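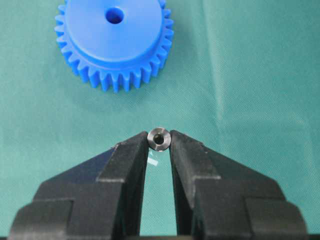 Should a digital library of poetry keep the page scans once the text has been typed out? It should keep both, and it should show the scan first.

Library > Essays > Digitisation
Browse Authors Metres Periodicals Contact

Typed text is easy to search and cheap to store. A ghazal of seven couplets takes up almost nothing, while the scan of the same page may be a thousand times larger. That is the usual case for dropping scans, and Ankit Shukla made it well in the February issue of Nukum. I think he weighs the wrong cost.

The Clindotance collection holds 1575 poems in typed form. Savita Bhatt compared 358 of them with the printed pages and found 108 with at least one fault in spelling or line division. Most were small. A dropped vowel mark can still break the metre, and a reader who has only the typed version cannot tell whether the poet or the typist is to blame.

Line division is the worse problem. Older printers stretched words so that both halves of a couplet filled the same width. Typing software treats this as spacing and removes it, and sometimes joins 2 half-lines into one.

Babita Bhardwaj objects that scans shut out readers who use screen readers. She is right, and the typed text must stay for them. It should carry the date of its last check and a link to the page it was taken from.

We use cookies to remember your script and font settings. Accept | Settings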